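Thursday, February 17, 2022
Glass bench, Letberg workshop

Second try with the slow cooling for the pressed pieces. Last week two of them cracked in the night and I think the kiln was opened too early. I have now written the new schedule on the door, please do not change it without telling me.

Schedule: hold for 90 minutes at the soaking point, then down in 4 steps. The door stays closed until the display shows 25. The old Triniswood controller still loses its program when the power is cut, so please look at it before you leave in the evening.

The strain viewer from Bühler is back from repair. The lamp is new, but the polarizer has a scratch near the middle. I turned it a little and now it does not disturb so much. 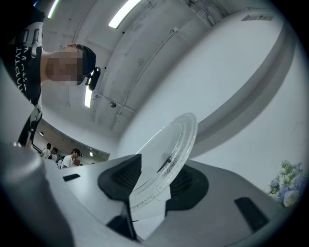

Clear plate with textured rim, smooth in the center.

Noemi Fitzsimmons asked if we can use the thicker blanks for the Testdale order. I would say yes, but then the hold must be longer and we can fire only one load in a day. I will calculate it again tomorrow with her numbers.

Also to do: order kiln wash, find the missing lid of the grit box, clean the lower shelf. Piece 51 goes in the next load, on the left side, where the thermocouple is closer.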